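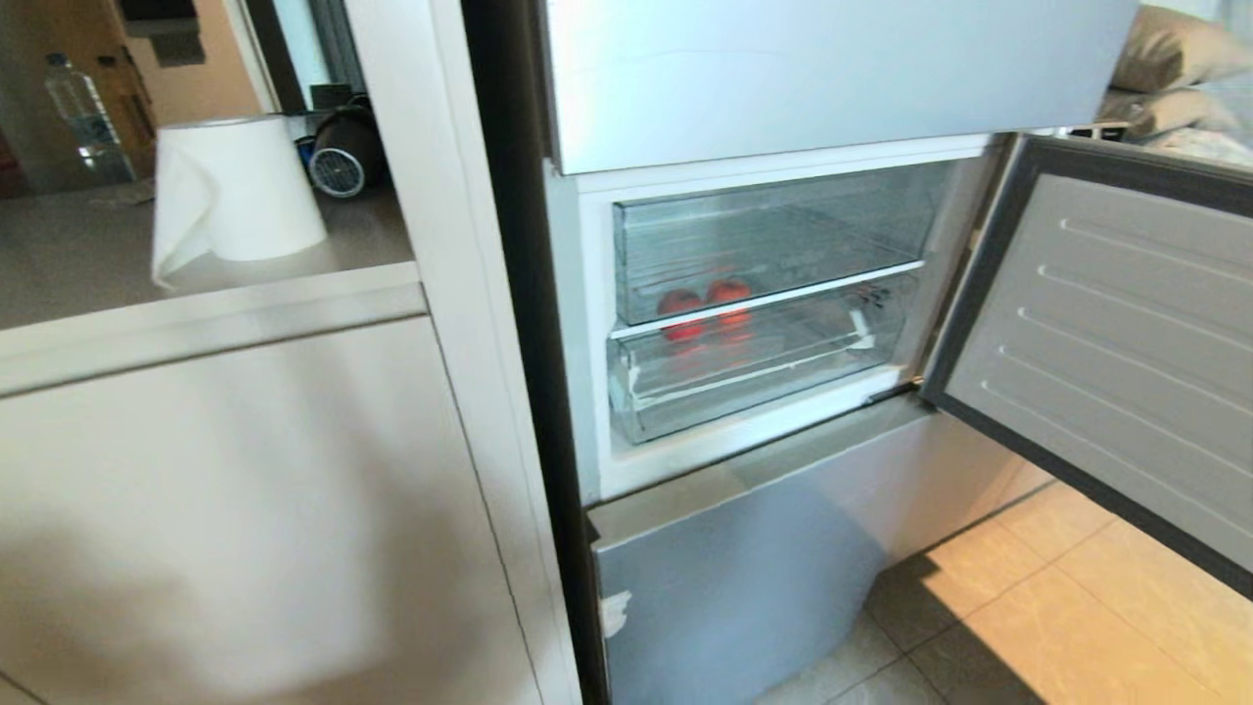 STERATDALE TENANTS GET A FRIDGE DAY: SHARED KITCHEN PROGRAM OPENS FOR SIGN-UP

Search this site Enter keyword Go

FOR IMMEDIATE RELEASE

STERATDALE, 12/11/25 - Fridges first. Then counters. Then whatever is left in the cupboards. That is the order of work in Clear Shelf, a kitchen sorting program from Altton Home Services that opens for sign-up this week to renters in Steratdale and Hiddale.

The program covers 291 furnished apartments that Altton looks after in the two towns. Each household that signs up gets one visit, 60 minutes, free of charge. Two people come out, work through the fridge with the tenant, put back what is good, write down what is worn or broken and leave a short list on the counter. No selling, no inspection score, nothing goes to the tenant's file except repair requests.

"People think it's a cleaning visit. It's a sorting visit," said Stavros Petkov, who runs the program for Altton. "We wipe things down, sure. But mostly we're asking do you eat this, when did you buy it, does it need to be in the cold at all."

The idea came out of a pile of repair tickets. Last February the Altton office went through its appliance requests and found the same small stuff over and over: cracked drawers, drawers held with tape, doors that did not shut because something was sticking out. Most had been sitting for months before a tenant called it in. Some got called in only at move-out, when everybody is in a hurry and there's a deposit on the table.

"A drawer is a cheap part," said Sorin Papadopoulos, parts and repairs lead. "A fridge that runs all night with the door open a crack is a different bill. Call us about the drawer."

WHAT HAPPENS ON A VISIT

Tenants are asked to be home and to not shop the day before. Cooler bag or a box on hand if they have one, Altton brings one if not.

Work goes from the top down. Fridge compartment is opened and emptied one shelf or drawer at a time, never all at once. Clear drawers come out if they come out easily. If they stick, they stay put and get wiped in place. Tomatoes and other loose produce go in a bowl on the counter while the drawer is done. Then back in, or not. Petkov's team tells people tomatoes can sit out on the counter until ripe and go in the fridge after that, but its the tenant's kitchen and the tenant decides.

Door gaskets get a damp cloth and a look. The ridged inside panel of the door, the part most people skip, gets the same. Freezer drawers are opened only if the tenant asks. Outside of the appliance is last: handles if there are any, fronts, the side strip next to the cabinets where crumbs go.

Chips and peeling spots in the finish are written down and left alone. No touch-up paint on the day. Papadopoulos was firm on that one, after a few tenant repairs with the wrong color.

THE COUNTER RULE

Second half of the hour is for the counter next to the fridge. In most of the Altton apartments this is a short run of built-in cabinet with flat doors and no handles, and it ends up holding everything that was on its way somewhere else.

The program's rule is a plain one. What gets used at the fridge stays by the fridge. Drinking water, paper towel, a cutting board if there's room. Mail, chargers, boxes and anything with a receipt still in it goes to another room before the team leaves.
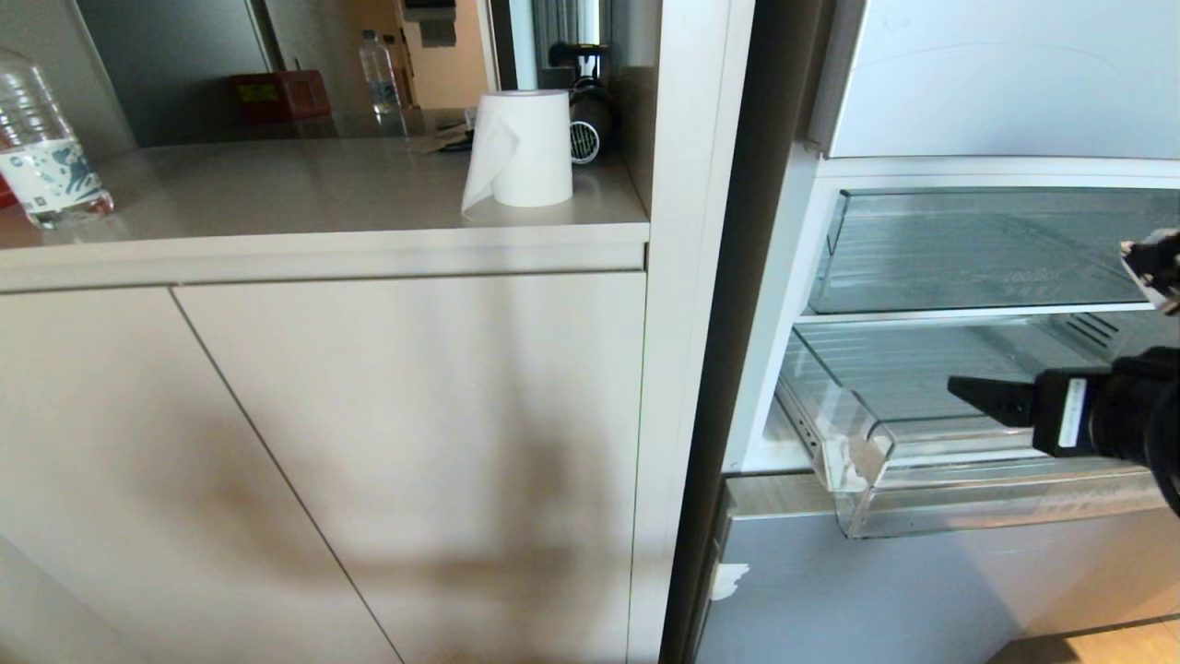
Paper towel and bottled water on the counter beside the open fridge.

Paper towels got more discussion than expected in the trial. Some tenants wanted a wall holder. Altton does not allow new holes in the cabinet sides, so the roll stands on its end at the fridge end of the counter, in reach of a spill. It works fine. A weighted stand can be borrowed from the office while they last.

Handleless doors are another small point. People push them open with whatever hand is free, often a wet one. The visit includes a wipe of the door edges and a check that they close level. If one is off it goes on the list.

TRIAL HOUSEHOLDS

A trial ran in 6 apartments in Hiddale ahead of the launch. Altton sent 3 of them new drawers afterwards. The remaining ones needed a shelf clip, a gasket clean or nothing at all. One tenant found four open jars of the same mustard and asked that this be left out of the press release, then said go ahead.

"I'd stopped seeing the tape on the drawer," said another trial tenant, who asked not to be named. "I put that there when I moved in. I never thought of it as something I could just ask to have fixed."

Replacement parts for the trial were supplied through Živković, the Steratdale parts counter that Altton has used for its older fridge-freezers. Živković will keep a shelf of the common clear drawers and clips for the length of the program, so tenants shoud not be waiting weeks. Odd sizes may still take longer. Older models, longer again.

Tenants who buy their own part can bring the receipt to the office. Please check the model number first, it is on the sticker inside the fridge compartment, usually low on the side wall.

HOW TO SIGN UP

Sign-up is at the Altton office in Steratdale or by the form that comes with the monthly notice. Give the apartment number, a phone number and two time slots that work. Mornings fill up first. Evening slots are available in Hiddale only for now.

Households that can't be home for a visit can pick up the printed checklist instead and do it on their own time. Same order, same list, drop it back at the office and any repairs get booked from it.

Visits run through the end of February. Apartments with a repair request already open on a fridge will be seen first.

ABOUT ALTTON HOME SERVICES

Altton Home Services manages and maintains furnished rental apartments in Steratdale and Hiddale, including kitchens, appliances and built-in furniture.

MEDIA CONTACT

Stavros Petkov, Clear Shelf program, Altton Home Services, Steratdale office
Repair and parts questions: Sorin Papadopoulos, same office

###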